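Trastside Sports Forum > Ice hockey > Rules and equipment

Skate blades keep going dull by the second period. Am I being had?

Posted by Joaquín Henríquez, 2026-06-12

I play recreational hockey for the Gronow Stirkers, a team whose chief talent is turning up. I took it up in January and bought decent second-hand skates from a man in a car park, as is traditional.

My trouble is the edges. I get the blades sharpened at the rink shop before a game and they feel lovely in the warm-up. By the middle of the second period my left foot slides out whenever I turn hard, and I go into the boards like a dropped wardrobe. The right foot is fine. The shop says I need sharpening more often. The shop also charges for sharpening, so I take this with a pinch of salt.

Things I have tried: a different hollow (I was on a half inch, they moved me to three eighths), new laces, and shouting. I wear Protard hard guards from the changing room to the ice. I weigh 80 kilos before tea.

Is it the steel, the shop or me? I would like to know before I spend 100 quid on new runners.

Hywel Samuel

Get new skates mate. Second-hand is always a false economy. I had the same thing years ago, bought new ones and never looked back. Mind you I did stop playing not long after.

Myfanwy Jarman

Don't buy anything yet. One bad foot out of two tells you a lot, as dull steel in general would trouble both. I ran the skate room at a junior club for longer than was good for me, and I'd go through it in this order.

Check that the edges are level. Turn the skate upside down, lay a coin across the blade so it sticks out both sides, and look along it from the heel. If it tilts, one edge is higher than the other and the low one won't bite. You can have a freshly sharpened blade that is no use at all on one side. Take it back and ask them to do it again for nothing. They should. 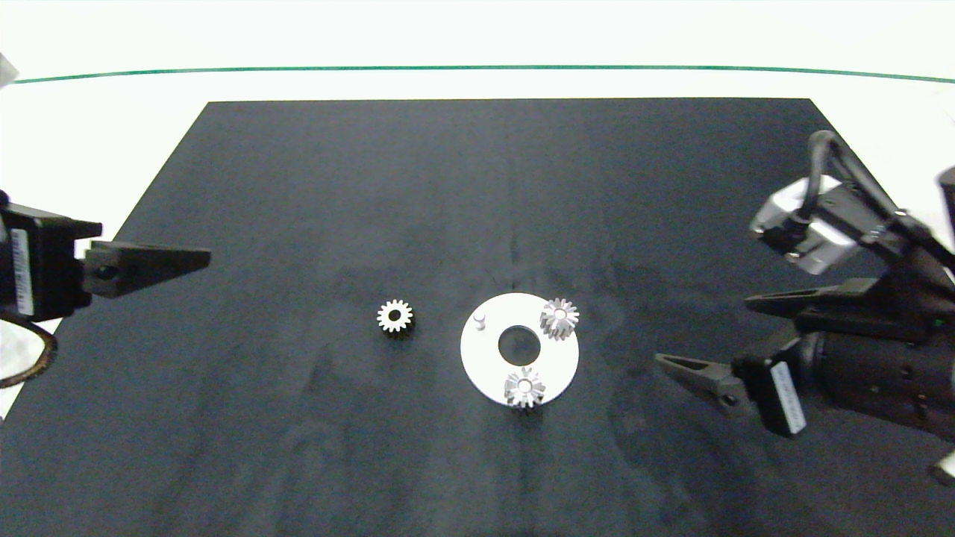 Look for a nick. Draw a fingernail lightly across the edge, all along the length. Anything that catches is a nick, and you'll usually find it under the ball of the foot where you push. Concrete does this, and so does another player's skate. A light touch with a stone will sort a burr but a proper nick wants grinding out.

Wiggle the runner. Hold the boot and try to rock the steel from side to side. There should be no play whatever. If there is, tighten the bolt or get the shop to do it. A loose one feels fine when you're fresh and awful once you start leaning on it, and that fits your second period rather well.

Have a look at the holder for cracks, mainly round the rivets at the heel. Car park skates are prone to them.

Then there's your guards. Hard guards are for walking in. Leave them on in the bag and the damp sits there and the edge rusts. Dry the steel with a towel and put soft covers on. Most of us learn this one by ruining a pair.

As for the deeper hollow, it gives more grip but goes off quicker and tires your legs. At your weight I'd go back to the half inch.

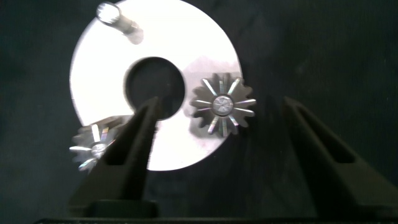

Llinos Lewis

Agree with nearly all of Myfanwy's list, though I'd do the wiggle test first, it takes ten seconds and needs no coin.

One more for the pile. Are you lacing the left as tight as the right? If your ankle rolls inwards when you get tired you come off the edge and it feels exactly like a blunt blade. Get a team mate to film you from behind late in a game. It is a humbling watch but you'll see it straight away. Retie between periods and see if the wardrobe stays upright.

And Hywel, he asked about runners.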